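Fiducial-Based Workspace Registration and Pick Planning for a Two-Arm Cell
Final Project Report, Robotics Software Laboratory
Faculty Supervisor: Clive Tunstall

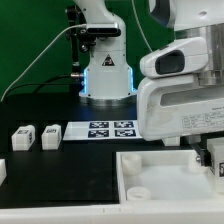 1. Purpose

The laboratory's existing demonstration software, known as Fustis, stored every pick and place location as a fixed joint configuration. Any change to the position of a part required an operator to jog the arm to the new location and save it again. The project team was asked to replace these stored positions with locations computed from camera observations, and to do so without changes to the low-level arm controllers.

The work was limited to software. It covered camera-to-table registration, block pose estimation, a grasp planner for the larger arm, and an operator tool for checking the calibration at the start of a session.

2. System Overview

The new software is divided into three processes that communicate over a local message bus. The perception process, Inskip, reads camera frames, detects markers, and publishes poses in the table coordinate system. The planning process, Varby, subscribes to those poses and produces a joint trajectory. The execution process is the original Fustis controller with its table of stored positions removed and a trajectory input added.

The table coordinate system is defined by a printed sheet of four square fiducial markers in a two-by-two arrangement. The blocks to be handled carry smaller tags from the same family, with identifiers reserved so that a block tag cannot be mistaken for one on the sheet. The tray is modeled as a shallow box with raised walls, and its posts are treated by the planner as obstacles.

3. Registration

Each marker on the sheet provides four corner points. Inskip collects the sixteen corners and solves for a single camera pose, instead of solving for each marker and averaging the results. The averaging method was tried first and abandoned. Individual marker solutions occasionally flipped between two orientations when the marker was viewed nearly head-on, and one flipped solution was enough to tilt the table plane by several degrees.

If an arm covers part of the sheet, registration continues with the markers that remain in view. With fewer than two markers available, Inskip holds the last accepted transform and raises a warning flag. Varby will finish a motion already in progress while the flag is set but will not begin a new one.

The relation between the table and the base of each arm was obtained separately by a hand-eye calibration routine using 20 arm poses. Results are stored in a plain text file that is read once at startup. Changes made to the file during a session have no effect until the processes are restarted, a point that cost the team most of one afternoon.

4. Pose Estimation for Blocks

Blocks carry tags on more than one face, and the detector may see any combination of them. The geometry file lists the position of each tag relative to the block center. When two or more tags on the same block are visible, their corners are combined in the same way as those of the sheet.

A median filter over five frames was added after early tests showed jitter in the estimated rotation. The filter is reset whenever the block center moves by more than a set threshold, so that a block moved by hand is picked up again promptly.

5. Grasp Planning

Varby generates candidate grasps on opposing vertical faces, rejects those that would bring a finger into contact with a neighboring block or a tray wall, and passes the rest to a sampling-based planner. Planning time was capped at 5 seconds per request.

The second arm is represented as a static obstacle at its reported joint angles. Coordinated motion of both arms was outside the scope of the project, and the software permits only one arm to move at a time. This is enforced by a lock in the execution process.

6. Evaluation

The team ran 200 planning requests against recorded block layouts. Of these, 62 were rejected at the grasp stage, nearly all involving blocks placed close to a tray wall. The rejection was correct in most of the cases reviewed, but the finger model used in the collision check includes a generous margin and should be measured again.

The operator tool, Drundano, overlays the expected marker outlines on the live image and reports the reprojection error for each one. Users found the overlay more helpful than the numbers. A request to display the age of the current transform was received too late to be included.

7. Remaining Work

The following items are open at the time of submission:

Reload of the calibration file without a restart.
Revised finger geometry for the collision check.
A test for the warning flag when the sheet is covered during a transfer between arms.
Removal of the unused averaging code from Inskip.

Source code and recorded layouts have been placed in the laboratory repository under the project name. Requests for access should be directed to the faculty supervisor.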